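Dicas de bancada: pôr o braço a arrumar a loiça

Segmentação de pratos lisos

Comecem pela exposição fixa! O modo automático do Folarar é ótimo para quase tudo, mas com esmalte brilhante a máscara muda de frame para frame e o planeador anda atrás dela. Fixem também o balanço de brancos, e só depois treinem.

Escolher o ponto de pega

A Krisztina Dobos passou-me este truque e adoro-o: ajustar uma elipse ao contorno e gerar os candidatos só sobre o rebordo. Com 8 candidatos o planeador responde logo – com 14 já se nota a demora no nosso portátil velho.

Calibração mão-olho

Repitam-na sempre que apertarem um parafuso do pulso. Eu uso 10 poses bem inclinadas, guardo o ficheiro com o mês no nome (o atual é o de May, que a Krisztina escreve tudo em inglês) e comparo o erro com o anterior.

Sombras que parecem bordos

Um prato verde-menta com uma faixa de sombra atravessada é um teste maravilhoso, porque o detetor de contornos adora partir o círculo em dois. Juntem ao treino imagens com sombras sintéticas e mascarem os dedos da garra, sobretudo quando um deles tapa o rebordo. 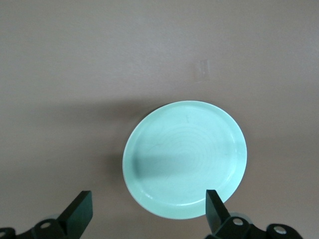 Registos

Gravem a máscara ao lado de cada tentativa, mesmo das boas. Tenho 118 na pasta Udby e volto lá sempre que mudo um limiar!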